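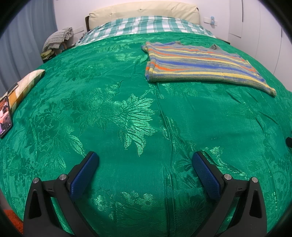

The striped jumper, folded and waiting on the green bedspread.

I have owned the same striped jumper for eleven winters and I have never once folded it properly. It gets rolled, draped, stuffed behind a cushion and, on one low evening, used as a draught excluder. So when September came and the wardrobe door stopped closing, I gave myself a Monday off and a rule: everything knitted had to come out, go on the bed and be folded before it went anywhere else.

The bed is my favourite surface for this sort of job. Ours has an emerald bedspread, all shiny woven flowers and leaves, which came from a shop in Brandstead that sold mostly curtains. My sister thinks it belongs in a hotel with a fountain. I love it! It's slippery, though, and anything silky slides straight off. Wool stays put, so jumpers are about the only thing I can sort there in peace.

For advice I rang Ottavio Lo Presti, who mends knitwear from a narrow workroom in Wudura and has views on hangers (he's against them, for anything heavier than a vest). He told me to lay the jumper face down, bring the sleeves across the back and fold up from the hem, once if it's thick, twice if it's fine.

"And don't press it," he said. "You're not posting it."

I'd been pressing it. I'd been kneeling on it, in fact, to get it into a drawer at the bottom of the wardrobe, a Flakwood thing that sticks in damp weather and has to be kicked.
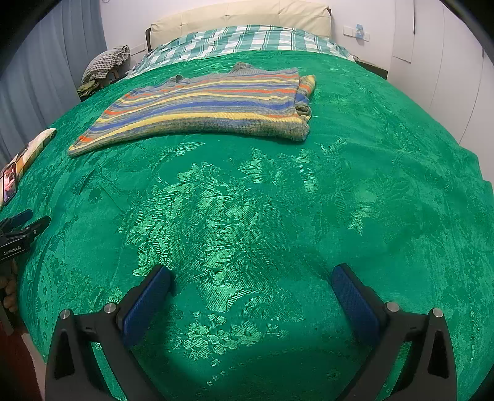
Stripes are the real test. With a plain jumper you can be as sloppy as you like and it still looks like a tidy parcel, but with blue and yellow and orange running across the front, every wonky fold shows. I did mine four times. The bands still bend where they shouldn't and the bottom edge insists on rolling itself up, and after the fourth go I decided I could live with that.

The cardigans were easier. There was a navy one from Bawa with a button missing, and a cream one I'd been blaming my sister for losing — I have since apologised, by text. Two scarves went to the charity bag, then one came back out again.

Ottavio also says to refold everything halfway through the winter so the creases don't settle in the same place. I've put it in the diary for January, underneath the dentist.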